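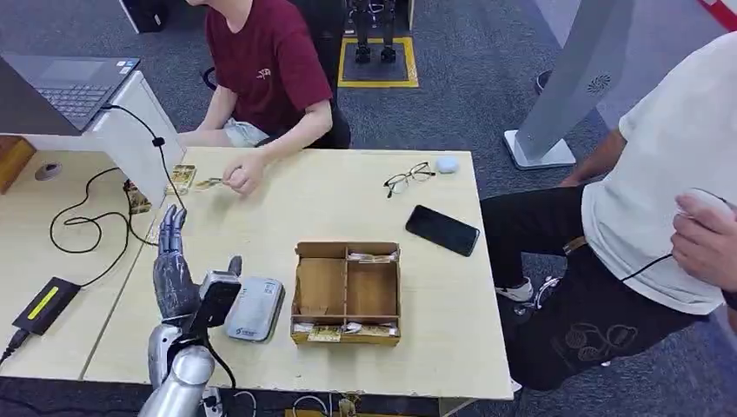

Lista de inspección de seguridad — Hostal Pellegrini, planta 4
Septiembre de 2025
Inspección: Siu-fong Fang. Revisa: Hsin-yi Man.
Claves: C (conforme), NC (no conforme), P (pendiente).

1. Salidas y pasillos
1.1 Pasillo libre de obstáculos: C.
1.2 Luz de emergencia junto al ascensor: NC. Parpadea al pulsar la prueba. Pedida batería a Furko.
1.3 Puerta cortafuegos cierra sola: C. El retenedor roza un poco en la parte baja, ya rozaba en abril.
1.4 Plano de evacuación en el reverso de cada puerta: NC en la 404. Falta el marco y el papel está doblado.

2. Extinción y detección
2.1 Extintores con precinto y presión correcta: C.
2.2 Detectores de humo: C, salvo el del cuarto de lencería, que conserva la tapa de obra. Retirar.
2.3 Pulsador de alarma visible: P. El carrito de limpieza se deja delante. Hablado con el turno de mañana.

3. Cerraduras y tarjetas
3.1 La puerta abre desde dentro sin tarjeta: C en todas.
3.2 Tarjeta maestra guardada en recepción y firmada en el libro: NC. Hay dos salidas sin firma de devolución.
3.3 Tarjetas sin número de habitación escrito: C. Se retiró una con el 217 a bolígrafo.
3.4 Batería de cerraduras: P. El lector Josham de la 404 tarda en responder — cambiar pilas antes de volver a alquilarla.

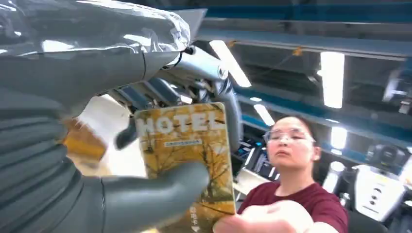 Tarjeta de habitación (apartado 3).

4. Baños y agua
4.1 Temperatura en el grifo más alejado: P. El termómetro no estaba en el maletín.
4.2 Alfombrilla antideslizante: C.
4.3 Rejilla de ventilación limpia: NC en la 404. Mucha pelusa.

5. Ventanas
5.1 Limitador de apertura: C. Tornillos reapretados.
5.2 Cristales sin grietas: C.

Comentarios
Los puntos 1.2 y 3.2 tienen un plazo de 20 días. El resto puede ir con el mantenimiento ordinario de Zeltotano. H. Man pide que el libro de la tarjeta maestra tenga columna de hora, porque ahora solo lleva fecha. De acuerdo, se imprime nuevo.
Queda por ver el cuarto de calderas, cerrado con llave durante la visita.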